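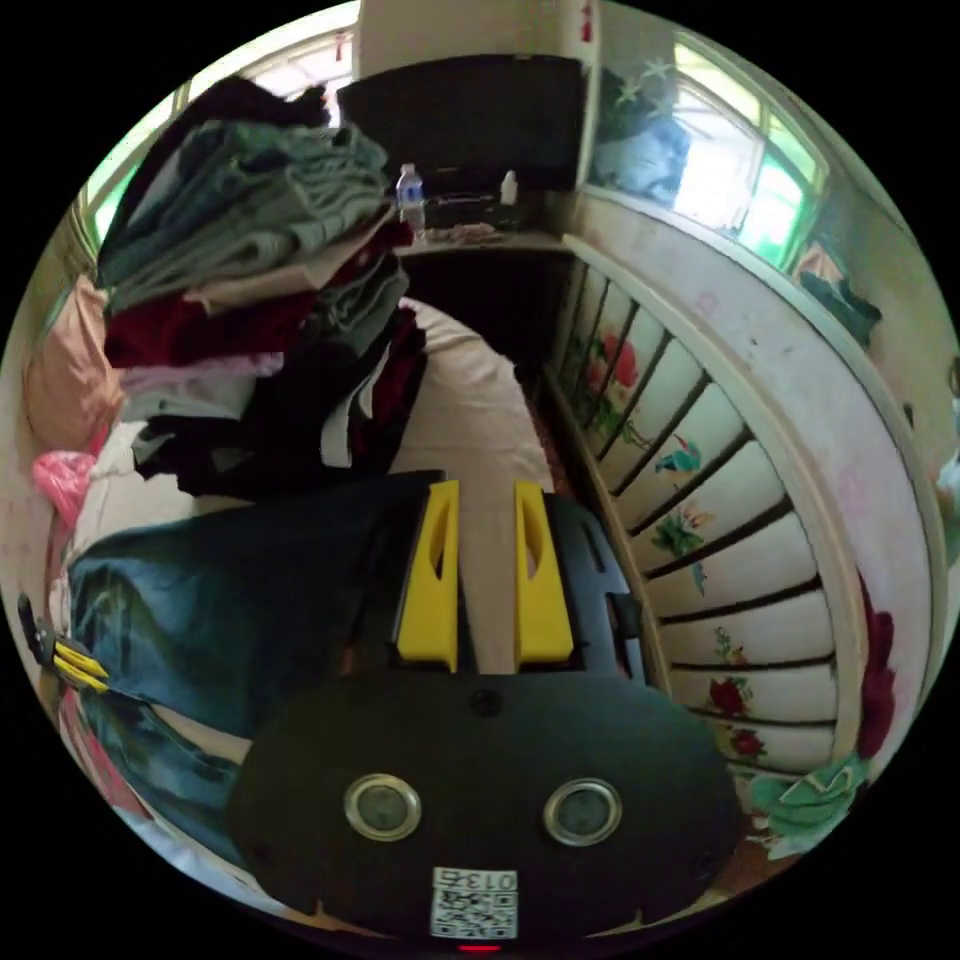

Putting the winter clothes away this weekend, posting as I go so I actually finish. I was supposed to do this in December when I bought the storage bags, and then I didn't. Everything from the closet is on the bed now, in one tall heap with the dark things at the bottom and a pink one and a dark red one in the middle. The teal one is staying out until the nights warm up.

2/ Rule for today is one pile at a time. If I start on the shelf at the end of the bed I will end up sorting bottles and small stuff and the clothes will still be there at midnight.

3/ Bags are the Brumano flat ones, pack of 20. They hold less than you'd think. Two thick sweaters and the zipper starts to complain. T-shirts are fine.

4/ Denim doesn't go in the bags at all. Too heavy, and I wear it all year - it goes back on the closet shelf, folded in thirds.

5/ Piret Juška asked what I do with things I haven't worn since last year. They go in a separate bag by the door. If I haven't opened it in a month it goes to the Grallbridge thrift store. They take clothes until 4 on weekdays, clean and dry, no hangers.

6/ Dark reds get washed by themselves before storage. I lost a white pillowcase that way.

7/ Break for coffee. Six bags full. The black pants are all one bag, which will be annoying in the fall but I'm not redoing it.

8/ Labels: masking tape and a marker, on the short end so I can read it when the bags are stacked. Just "sweaters" or "pants."

9/ Sheets next. Those can wait until tomorrow.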